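Speaker notes: The Arm That Wouldn't Let Go
Efthymia Bakalis, Wollthorpe automation meetup, May

Slide 1. Title
Wait for the people at the back to find chairs. Thank Prastine for the sandwiches. Mention I was asked for a success story and they got me.

Slide 2. The job
Gavalas sells artificial flowers to hotels and dentists. Stems come in, stems get sorted, stems go in tubs. Dultton (us) quoted for a two-arm cell to do the sorting. I wrote the quote. I used the word "straightforward" in it, and it has been read back to me since.

Slide 3. What we promised
Left arm sorts, right arm picks and presents. 1,000 stems between stoppages. Pause here, someone usually laughs. We got to 141.

Slide 4. What happened at stem 141
Right gripper closes on a stem. Controller sends open. Gripper reports open. Gripper is not open. The arm, believing itself free, heads home at full travel speed with a hydrangea in its fist, by way of the left arm.
They didn't hit. The gap was 2 cm on the log, and I would like to claim we designed it that way. The protective stop came in after the closest point, so it gets no credit either.
The operator was outside the guard with a coffee. Say this slowly. Five minutes earlier she'd been inside it picking up leaves.

Slide 5. Who we blamed, in order
The network. Then the firmware. Then the flowers. Then a contractor who had already moved to Halifax and couldn't defend himself.
We spent most of a week on the network. I have a very nice chart of the network being fine. Skip the chart unless someone asks.

Slide 6. The real cause
Two things, both dull.
One: the "open" signal we were reading was the command echoed back to us. We'd mapped the wrong register. For the whole of commissioning we had been asking the gripper whether it had been told to open, and it kept answering yes.
Two: a cable at the wrist was strained at one particular angle. Bend it far enough and the real open command never reached the fingers. Most picks never went near that angle. Stem 141 did.
If there's an electrician in the room they'll be nodding by now. Let them.

Slide 7. The leaves
Side issue but people like it. Leaves come off the stems when you squeeze them. Leaves on the table look like stems to the vision system if you trained it in a hurry. So operators went in to tidy up, and they went in often, and because it was often they stopped using the lockout and used the pause button. Pause isn't a lockout. I have now said that sentence in three buildings.
The near miss gets the attention. The pause button is what would have put somebody in hospital.

Slide 8. The cell at work
Leave this one up while I take a drink.
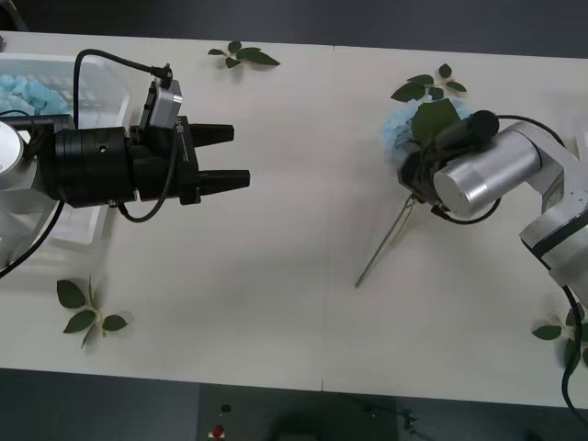 Page 5

Point at the right-hand gripper with the bloom in it and the stem hanging down toward the middle. Then the left one, fingers open, nothing in them. Ask the room which of the two they'd trust on the software's word alone. Point out the leaf sprigs on the table too, and ask who'd be tempted to reach in. Be patient, somebody will own up.
Watch the cable loop at the right wrist. Every one of those loops is a decision someone made, usually late in the afternoon.

Slide 9. What we changed
Gripper state now comes from finger position. No position, no travel.
Slow move away from every release, then full speed.
Cables rerouted and put on the inspection sheet, with a bend test at the worst angle we could find.
Pause button moved well away from the gate. Gate is interlocked. Operators grumbled for a fortnight, then asked for a long-handled grabber for the leaves, and got one.

Slide 10. Still open
The vision still gets fooled by leaves now and then. Gavalas has asked for roses. I haven't quoted yet.

Questions. If they ask what it cost, say "more than the cable" and look for the next hand.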